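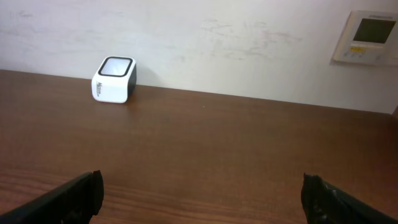 Our project for the shared workshop at Nindwood was a small arm that picks up household items from a table and sorts them by shape. We built it in July on a budget of 400 dollars, with the frame cut from scrap and the control board from a Brirnix kit. The first job was getting the arm to reach one target on a bare stretch of wood, and for that we used the small white cube, set back near the wall with the fingers wide open. The glossy front and the black border on top gave our detection code two strong edges to work with. The shine on the tabletop was harder. Reflections moved when the arm moved, and the code sometimes drew its outline too low. We raised the threshold and lost fewer outlines after that.

Training used 4,000 images, all taken on the same table. We ran 20 trials with single items and then 40 with several items out together. 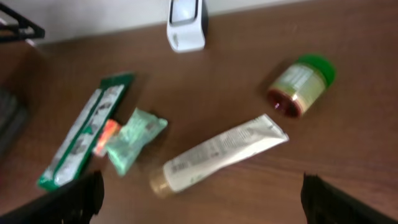 The mixed trials went worse. Flat boxes gave the most trouble because the fingers could not get under them, and we had to approach from the narrow side. Tubes were picked up well when the grip was across the body and badly when it was near the cap. Round jars rolled if one finger touched first. Slowing the wrist for the last part of the approach helped with blur and with rolling.

We did not finish the sorting bins. The next group at Plunomham should start with softer finger pads and recheck the wrist screws every Friday.

3 comments
Share 20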